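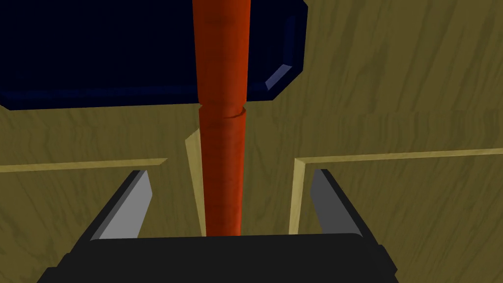
Two-fingered gripper, open, with upright rod. Computer rendering.

Visit report: winter wader station open day, Gikasden Marsh

The station at Gikasden opens to outside groups once each winter. This year's open day was on November 28, 2024, and our group attended with a view to setting up a similar count on our own stretch of the estuary. The notes below cover the site, the count method, the ringing hut, the sound recorders and the data handling, in the order in which we were taken round. Points that bear on our own plans are gathered towards the end.

Site

Gikasden Marsh lies on the north side of the Zemasska, between the old sea wall and the first railway bridge. The reserve covers 148 hectares, most of it saltmarsh and grazed wet grassland, with a single brackish lagoon behind the wall. The lagoon is known as Ledesma after the farm that used to own it. Water level in the lagoon is held by a tilting weir at the eastern end. Staff lower the weir in late summer to expose mud for passage birds and raise it again before the first hard frosts.

The mudflats outside the wall are not part of the reserve but are counted from it. At low water the birds feed up to two kilometres out and cannot be counted with any confidence. As the tide rises they are pushed up the shore, and on the larger tides they leave the flats and come over the wall to roost on the lagoon islands and on the short grass to the west. The whole count programme depends on this movement.

Access is by a concrete track from the village. The track floods on the highest tides, and the gate is shut for an hour either side. We were told to be parked by a quarter past eight, and the last car in had water over the hubs.

High-tide count

The count is made twice a month from September to March, on the dates nearest to the spring tides. The site is split into 22 sectors. Sector boundaries follow ditches, fence lines and the numbered posts along the wall, so that a counter standing at any post can tell which sector a flock belongs to. Sector maps are printed on waterproof card and handed out at the start. Old cards are collected and destroyed when a boundary changes, after a season in which two versions were in use at once and the dunlin figures for the western grass had to be thrown out.

Each counter covers three or four sectors with a telescope and a tally counter. Counting starts one hour before high water. Small flocks are counted bird by bird. Large mixed flocks are counted in blocks of ten, with the block size judged on the near edge of the flock and then stepped across. A second counter repeats any flock that looks too big for the first method, and both figures are written down. The average is not taken in the field. It is worked out later, and if the two counts differ by more than a fifth the sector is marked as poor for that date.

Movements between sectors are logged with a time and a direction. The radio is used for this and for nothing else while the count is running. The main source of error, according to station staff, is the double counting of oystercatchers which lift off the grass when a dog walker passes along the wall and settle on the lagoon a few minutes later.

Visitors were placed on the wall in pairs behind the regular counters. Wind was from the south-west and light at first, then strong enough to shake the telescopes from mid-morning. The largest single flock in our sectors was of dunlin on the middle island, entered as 1399. One of our party queried writing down such an exact figure for a flock of that size. The reply was that the block method gives a round number for the main body, and the stragglers are then counted singly and added on. Rounding is left to whoever uses the data. We thought this sensible and would copy it, provided the method code is kept in the next column.

Also logged on our part of the wall: curlew, redshank, grey plover, a few turnstone on the weir apron, and teal along the inner ditch. Knot were seen far out and did not come in. Lapwing and golden plover were on the western grass, which our pairs could not see into properly from where we stood.

Ringing hut

The hut is a timber building on brick piers, inside the wall and above the flood line. It has one bench, a row of coat hooks used for bird bags, and a stove. Nets are not set on open days, so the session was a talk on procedure, with rings, pliers, wing rules and balances laid out.

Catching is done at night, around the new moon, with mist nets across the lagoon margins. No catch is made if the forecast is for ground frost or if wind is above a gentle breeze. The number of nets is set by the number of trained ringers present and not by the length of shore available. Birds are taken from the net, bagged, and kept in the order in which they were caught. Metal rings go on the tarsus. Redshank also receive a coloured flag with a two-letter code, which can be read with a telescope at fair range.

For each bird the following are recorded: ring number, species, age code, wing length, bill length, weight, state of moult and time of release. Weight is taken last. We asked about the difference in bill measurement between ringers, which has been a problem in our own small data set. Each ringer at Gikasden measures the same set of museum skins at the start of the season, and a correction is held on file for each of them. The corrections are small, but one of the ringers reads consistently long.

Last winter 34 flagged redshank were seen again at least once, most of them on the Zemasska itself. Resightings from further away come in by email and are checked against the flag list before they are accepted. A misread flag usually shows up as a code that was never issued, though not always, and staff now ask for a photograph where there is one.

Sound recorders

Part of the afternoon was given to the Greltent project, which is a trial of unattended sound recording at the roost. Recorders are strapped to posts on the lagoon edge and left to run through the night. The question is whether calls can be used to tell which species are using the roost after dark, when no count is possible.

Results so far are mixed. Curlew and redshank are picked up well. Dunlin calls run together into a single wash of sound when the flock is large, and the trial has given up trying to get numbers from them. Wind noise is the main nuisance. Foam covers helped until they became soaked, and the present arrangement is a foam cover under a loose sleeve of synthetic fur, with a drain hole at the bottom. Batteries last less well in cold weather than the maker's sheet suggests, and are changed at every count visit whatever the meter reads.

Sound files are cut into one-minute pieces and sorted by software. A person then listens to a sample from each night, including a share of the pieces the software has marked as empty. The second part was added in the second season. Before that, missed calls were never looked for, and the early results are now labelled as not comparable.

There was not time to see the sorting software in use.

Data handling

Field sheets are typed up twice, by two people working apart, and the two versions are compared line by line. Any mismatch goes back to the paper sheet. The sheets themselves are kept in the village office, in date order, and are not thrown away. Blank cells and zeros are treated as different things: a zero means the sector was watched and held none of the species, while a blank means it was not watched. This was stressed more than once. Our own forms do not make the distinction and will need to be changed before anything else.

The winter's data are closed at the end of April. Late sheets go into a separate file.

Points for our own count

We have fewer people and a shorter shore. Sectors should be drawn so that one counter can cover two at most from a single spot, using the groyne markers as boundaries. The roost behind the pumping station cannot be seen from the path and will need permission for access, to be asked for now.

Telescopes: we have three that are fit for use. One tripod needs a new head.

The method code column and the zero/blank rule are to be added to the forms. The repeat-count rule for large flocks should be taken over as it stands. Coloured flags are out of the question for the present, though we can report any we read.

A trial count is proposed for the first suitable spring tide in December, with no results to be submitted from it. Those taking part should bring their own waterproofs and a flask. Parking at our end is on the verge opposite the chapel, and the verge is soft.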